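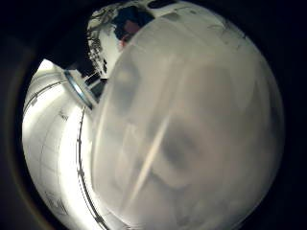 Una superficie blanquecina y translúcida, vista muy de cerca.

El tren a Fekemwood sale temprano y tarda casi 2 horas en subir desde Junau. Conviene sentarse a la izquierda, porque a partir del segundo túnel el valle queda de ese lado y no vuelve a aparecer hasta la estación.

El pueblo está a 1659 metros y vive de los senderistas desde que se marcó la ruta del lago Zaki. Tiene una calle principal, dos panaderías y una fuente donde todo el mundo llena la cantimplora. El sendero empieza detrás de la iglesia, cruza un prado y entra en un bosque de alerces. La primera hora es suave. Después vienen los zigzags, con poca sombra y piedra suelta.

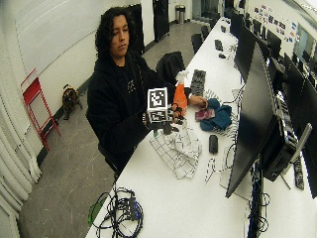 A 2235 metros está el refugio Didby, que abre en junio y cierra con las primeras nevadas. Sirven sopa, queso y una tarta de arándanos que suele acabarse antes de las tres. Para dormir hay que reservar; en agosto las literas se agotan con semanas de antelación.

Desde el refugio se llega al lago en cuarenta minutos. El agua es verde por la mañana y casi negra cuando se nubla. La mayoría se da la vuelta en la orilla. Quien tenga piernas y buen tiempo puede seguir hasta el collado, a 2984 metros — un tramo empinado, con cadenas en los últimos pasos y nieve hasta bien entrado julio.

La bajada por el mismo camino lleva unas cuatro horas desde el collado. El último tren sale de Fekemwood a las siete y media, y los billetes se compran a bordo, solo en efectivo.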